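Print this page | E-mail this section

Section 4: Fitting the gears to the base plate

You've got this far, so the fiddly sorting is behind you and the fun bit begins! By the end of this section you'll have small gears standing on their pegs, and you'll have had your first proper feel of how the Saltmont gear kit goes together. Most people manage it in one sitting. Read the whole section once before you pick anything up, then come back to step 1.

What you need from the box

- the round base plate (the flat metal one with the large hole in the middle)
- the small spur gears
- the pegs, already fitted if you have followed Section 3
- the larger bevel gear, which isn't used until Section 5
- a plain cloth, not supplied

4.1 Getting the table ready

1. Clear a space on a steady table. You want enough room to rest your forearms on either side of the plate.

2. Spread a cloth over the space. A dark one is best by a mile – small silver parts show up beautifully against it, and a dropped gear stays where it lands instead of skipping off across the floor. An old grey tablecloth does the job very well.

3. Smooth the cloth out from the middle. A few soft fold lines won't matter, but there should be no ridge under the place where the plate will sit.

4. Lay the base plate flat in the middle of the cloth. Press down at two opposite points on the rim. If it rocks, lift it, smooth the cloth again and try once more.

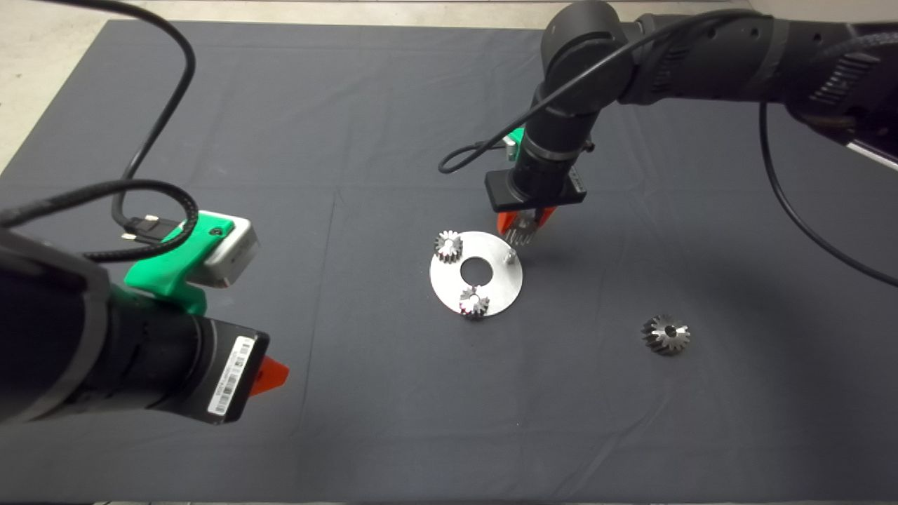 Note: keep the bevel gear to one side for now. It is easy to pick out by its size and its angled teeth. If you have the older Davthorpe edition of the kit, your bevel gear comes in the bag marked 23, together with its washer.

4.2 Fitting the first gear

5. Choose any of the small spur gears and look through the bore. If there is a bit of fluff or packing dust in there, blow it out.

6. Hold the gear by its edge, flat between finger and thumb, with your fingertips clear of the bore.

7. Bring it over the peg and look straight down. You should see the top of the peg in the middle of the hole.

8. Lower the gear gently and let go. A well-lined-up gear drops down the peg by itself, and it's a lovely feeling when it does!

9. Give it a light flick. It should turn freely.

CAUTION: never tap a gear down with a hammer or the heel of your hand. A bent peg can't be straightened well enough to use again. If the gear sticks, lift it off, turn it a little and lower it again.

4.3 Adding the next gears

10. Fit the next gear in the same way. Go slowly for the last few millimetres, as this is where the teeth of neighbouring gears may touch.

11. If you feel teeth sitting on top of teeth, don't push. Turn the gear already on the plate by half a tooth and the new one should slip down.

12. Carry on until each peg shown on your card has its gear. Leave any spare gears in their bag.

13. Turn one gear by hand and watch what its neighbours do. Gears that mesh turn in opposite directions – try it both ways, and let any children at the table have a go too.

Tip from Eulalia Henríquez, who tested this edition: if you keep losing sight of the bore, stand up. Looking down from above is far easier than peering across the plate from a chair.

CAUTION: small parts. Keep gears and pegs away from children under three and from pets.

4.4 If something isn't right

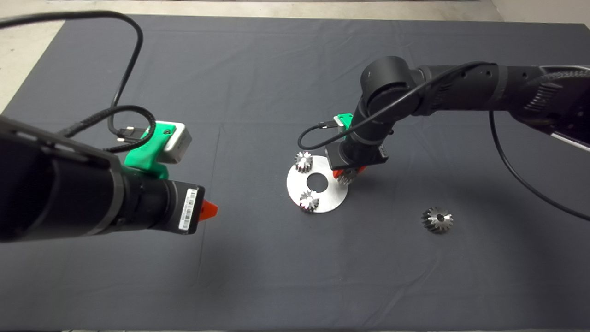
A gear that wobbles on its peg is nearly always one that hasn't gone all the way down. Lift it, check the bore again and refit it. If it still wobbles, swap it with another small gear. When the wobble moves with the gear, the gear is at fault. When it stays where it was, look at the peg.

A gear that turns stiffly wants a drop of light oil on the peg. One drop is plenty. Take the gear off, oil the peg, refit, and wipe the plate with a dry tissue.

If a part has gone missing, shake the cloth out over a tray before you write to us. Replacement gears are part number 791 and pegs are 3,205. Write to Ciarán Ó Ceallaigh at the Saltmont parts desk with the number printed on your card.

4.5 Stopping for the day

You can leave the gears on the plate between sittings. Fold the sides of the cloth loosely over the top to keep the dust off, and put the bevel gear somewhere you'll find it again, as you'll be wanting it first thing in Section 5.

Print this page | E-mail this section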